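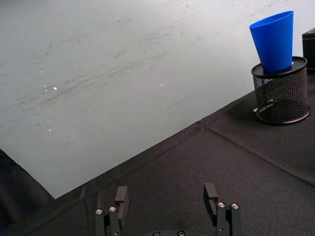
Wrist cam view, cup on the pen pot, gripper open. My whole week looks like this.

Right, a few of you asked what I do all day now that I've moved over to the teleop side, so have a thread. Tea first. OK, go.

Short version: I hold a pair of handles, the arm copies me, and everything gets recorded -- joints, gripper, cameras, the lot. Then a policy gets trained on it and we find out which of my bad habits it has picked up.

The task this week is "cup off the pot". Blue plastic cup, black mesh pen holder, pick the cup up and set it down on the whiteboard. Sounds like nothing! My nephew could do it in a second and a half. My first go took me long enough that Tamer went and had a phone call.

The hard bit is the lift. The cup is light and so is the pot, so if you come in a touch low you pinch the rim of the mesh as well and the whole stack comes up together. If you come in high you squash the top of the cup and it pops out sideways. There's a nice patch in the middle and you learn it with your wrists more than your eyes.

Also the cup tapers, so flat fingertips never sit quite flat on it. You close, it shuffles, you wait, THEN you lift. The waiting matters. If I rush it the policy rushes it, and it's worse at rushing than I am.

Target for the set is 2000 demos. As of this morning (March 18, 2026, for those keeping a diary of my suffering) we're at 1169. Lakshmi did 458 of those and hers are lovely, really smooth, you could set them to music. Mine look like someone parking a van.

Which might be good for us? Volodymyr reckons a bit of mess helps, so long as you recover properly. Nudge the cup, stop, back off, come in again. He wants those kept. What he doesn't want is the ones where you panic and wave about.

So the rule we've got now: small mistake you fix, keep it. Dropped cup, bin it. Hand in shot, bin it. I forgot I was recording and scratched my nose while holding a handle, bin it, and please don't play it back at lunch, Tamer.

Someone asked about teaching by hand instead, where you grab the arm and push it through the move. We did a batch like that back in August with the old Stivix arm. It feels much more natural, you get the weight of everything. But your own arms end up all over the camera view and the recordings were a pain to clean. I still use it for setting a start pose.

Kit question, as there were three of you: arm's a Plidden, the handles are the Kondent ones with the squashy triggers. I like the triggers. I don't like the cable, it's about a hand too short and I've been sitting at a funny angle since Christmas.

The whiteboard is a swine, by the way. Shiny, so the ceiling lights show up on it as little white dots, and it's got smears all over it from old pen. I wanted to give it a proper clean halfway through and got told off -- change the look of the table in the middle of a set and you've got two sets. So the smears stay till 2000.

Black cloth stays as well, wrinkles and all. We do move the pot between goes, and turn it a bit, otherwise the thing just learns one spot in space and closes its fingers there whatever's in front of it. Ask me how I know. (First policy. 880 demos, pot barely moved. Grabbed thin air with enormous confidence.)

Best tip I've had came from Esmaeil: watch the wrist view and ignore the real table. If you can't tell from the camera where the cup is, the robot can't either, and you're cheating by peeking. I was awful at it for two days and then it clicked. No depth to speak of, so I go by where the fingertips sit against the cup.

Second best tip: stop after forty minutes. You get sloppy and don't notice. I noticed when I looked back at my evening ones and every single grasp was drifting left.

Next up is putting the cup back ON the pot, which I'm told is far worse. Lakshmi's already bagged the good chair.

Replies open if you want to know more, I'll get to them between batches. Arm's homing, got to go.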